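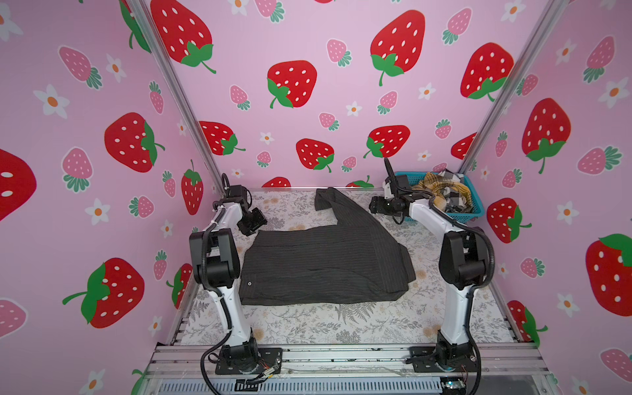
Pinstripe test piece between the two arms, basket at back right.

Subject: Re: [shoparms] Two-arm folding cell, frame and lining questions
Date: October 13, 2023

Thanks for the replies off list. I'm answering here so it ends up in the archive.

> I'm building something similar in half of a one-car garage and
> I have the extrusion cut but nothing mounted. Did you bolt the
> arms to the table or to the frame? And does the patterned lining
> cause you trouble? I would have gone with plain gray. Also
> curious what you use for test cloth, since mine are all
> washcloths so far.

To the frame. Each arm has its own black plate and the plates bolt to the front rail. My first version in April had them on the tabletop, and every fast move made the far arm shake enough to see in the wrist video. The Bolititz plates I ordered had the wrong hole spacing for my bases, so I redrilled them on the drill press at the Scanlon shop. If you go that way, clamp the plate on a scrap board and use a center punch. I didn't on the first one and had to slot a hole with a file.

The lining is wallpaper. I wanted a busy background on purpose. With plain walls the cloth detector worked fine and then failed the first time I changed anything in the cell. I recorded 80 runs on plain gray and threw them out. The set I'm training on now has 535 runs, all with prints on the walls and the table.
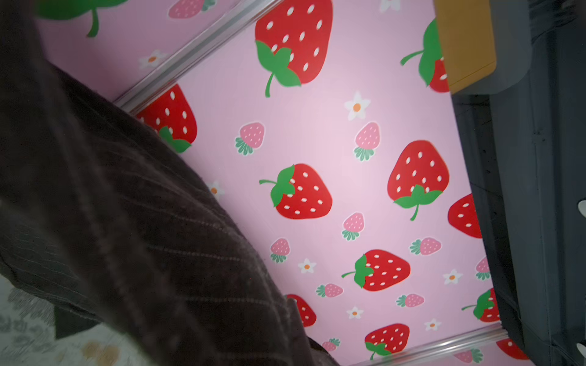
Wrist view, pinstripe cloth against the strawberry print and the rails.

Dark cloth is the easy case for finding the outline. It is the hard case for finding folds, at least with my lights. I have two LED strips and I ended up turning them to face the ceiling so the light comes back soft. Exposure is locked on every camera. Leave auto exposure on and a dark garment moving close to the lens will wash out everything behind it.

For test cloth, get off washcloths as soon as you can. A washcloth has no front, no collar and no sleeves, and anything that works on it will probably need to be redone. I use thrift store clothes and keep them in a basket inside the cell so the arms can reach it.

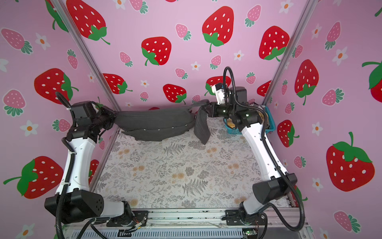

How long does it take to get both arms agreeing on where a point is?
Plan on an evening for the first calibration and 41 minutes for a repeat, which was my last time with the printed checkerboard and the Votatura script.

The script is fine but it saves its results without asking, so copy the old file somewhere first. I check the result by having both grippers go to the same mark on the table, one after the other. If they land within 2 mm of each other I leave it alone. The stretch move is where a bad calibration shows up. Both arms pull on the same piece of cloth, and if one of them is off, either the cloth sags or a motor starts to complain. I limit current on the wrist joints for that move only.
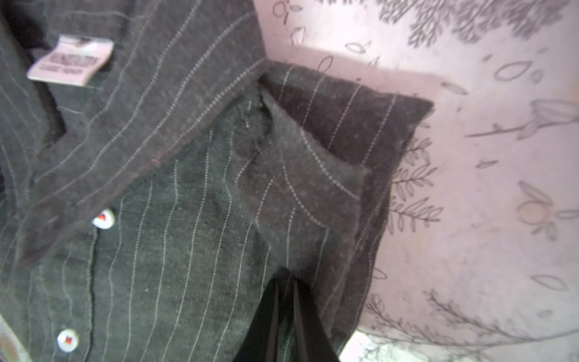

Gripper fingers are the other thing I would do differently. The long narrow shape is good for getting at a fold near the table – my earlier wide ones pushed the cloth along in front of them – but it needs a careful approach height. Too low and the finger drags, too high and it closes on air. I set the height from the table surface and then let the wrist camera correct it over the last bit of travel.

Cables: leave more slack at the wrist than looks right, and tie them down along the upper link. I lost a connector to a tight loop in the first month.

I still have no good answer for sleeves that end up tucked under the body. The Dretik planner I was using treats the garment as one flat shape and has no idea there is a second layer. If someone has a method that doesn't need a depth camera, please post it. I'll put the plate drawing in the files area once I've fixed the hole spacing on it.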